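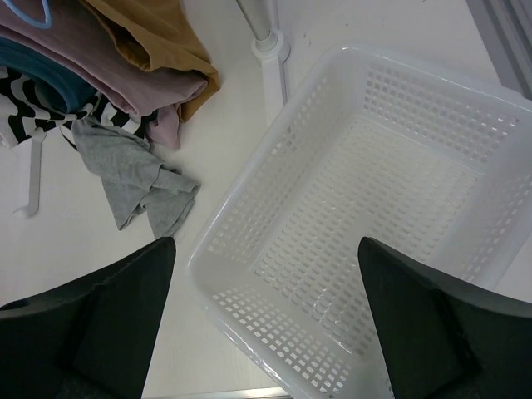
Page last changed: January 2, 2024

Death notices in Grukcombe: your questions

Is every obituary I find online genuine?
No. Some sites copy a name from social media, pad it out and call it an obituary. If the page never gives a funeral director or a family contact, I would doubt it.

Who places the real ones?
Usually the family, through the undertaker. In Grukcombe that mostly means De Bruijn, who send the wording to the Kurkia notices page once a relative has signed it off.

A page says the cause "has not been revealed". Should I read anything into that?
I wouldn't. Families don't owe anyone a cause of death, and the writer very often hasn't asked.

What does a notice cost?
Kurkia charges by length, up to 900 characters at the basic rate. Trikton offers a "lifetime memorial" on top — ask whose lifetime, and get the answer in writing.

Can a false notice be taken down?
Sometimes. Write to the site with the address of the page and say what is wrong. We sent one such letter in June and waited 26 days for a reply, which was a form.

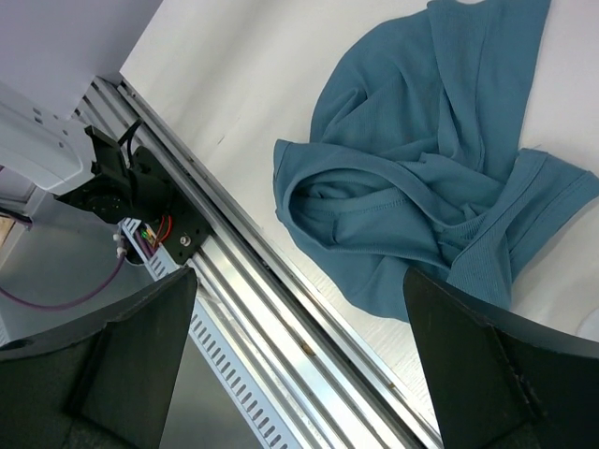

Anouk Bosman wrote to say that our advice is too gloomy: her aunt's notice had the wrong age in it, and Kurkia put it right the same afternoon. Fair enough, but Kurkia has an office and a phone. Most of the copying sites have neither.

Do you publish notices yourselves?
No, and we don't pass them on.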